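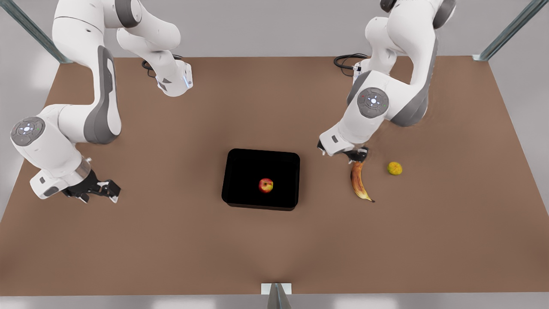 Tomás Godinho wrote back that he had cleared the cache twice, as told, and the beach page for Sostville still gave him high water at the time the sand is widest. He asked that the ticket not be closed again until someone had compared the page with a printed tide table.

Ticket reopened. Priority left at normal.

Summary for whoever picks this up: visitor guide, Sostville section, "Plan your beach day" panel. Tide times wrong. Parking count wrong or at least hard to believe. Ferry link goes to last year's timetable. The first reply blamed the visitor's browser. I don't buy that, and I said so in the internal notes at the time.

Checked on three machines and two phones. Same times on all of them, so it isn't a cache problem on his end. Compared with the harbor table for 12th June: our low water is 60 minutes late. A flat hour, both tides, morning and evening. Anybody who has worked on this site for more than one summer can guess what that is.

Sent to Marinho (they supply the tide feed). Reply came back the same afternoon. They say the feed is correct and the times are sent in standard time with a flag for summer time. They suggest we are reading the flag wrong. Maybe. They said the same thing when the surf report was off, and that one was theirs.

Pulled the raw feed myself. The flag is there. It is also there for Delloter, where the page shows the right times. So the same code reads the same flag and gets it right for one beach and wrong for the next one up the coast. I would like Marinho to explain that and have asked them to.

Godinho again, by email. He says the hour matters because of the walk out to the rocks at the north end. The page tells families to start back an hour after low water, and with our times they would be starting back two hours after. He is right to be annoyed. Asked the content desk to take down the walk paragraph until this is sorted. They wanted to add a line saying "times may vary." I said no, take it down. Taken down.

Found something. Sostville has its own entry in the location settings, added when the promenade page was rebuilt. Somebody typed in a fixed offset by hand so the times would look right during testing. The summer flag then gets added on top. Delloter never had a manual entry. Removed the offset on the test site, times match the printed table for every day I tried in June and July. Marinho were right about their end this time. Told them.

Pushed to the live site. Page still showed the old times. Waited, reloaded, still old. The page store holds each beach panel separately and the Sostville one had not refreshed. Cleared it by hand. Correct times now showing.

I'm not marking this fixed yet. "Correct times now showing" is what the last ticket said too.

Parking. The panel says 3,000 spaces within walking distance. The sign at the main lot says 529, and the small lot behind the bandstand has 64. I can't make those add up to anything near the number on the page. Content desk says the figure came from Trilberg, the agency that wrote the launch copy. Trilberg says it was "indicative" and included street parking and the fields they open for the kite weekend. The fields are closed the rest of the year. I've asked for the panel to give the two lots and nothing else. Trilberg would prefer "ample parking." Godinho, copied in by mistake, replied that he had driven in circles looking for ample parking on every warm day since he moved here.

Content desk went with the two lots.

Ferry link. Simple one, the address had last year's folder in it. Changed. The operator will move the file again next spring and it will break again, because they always do and we always link straight to the file. Suggested linking to their timetable page instead. No answer so far.

Walk paragraph: request from content desk to put it back. Held. I want the tide times checked against the printed table after the next overnight refresh, and again after the one following. If both match, it can go back, with the start-back advice reworded so it gives a clock time.

First overnight check: matches.

Second overnight check: matches. Evening low water differs by one minute from the table, and Marinho put that down to rounding. Fine, I'll accept a minute.

Walk paragraph restored. Asked Godinho to look at the page and confirm before anything gets closed. He says the tides are right, the parking is right, and the photo of the pier is of the pier at Delloter.

New ticket opened for the pier. Leaving this one open until the ferry link is answered.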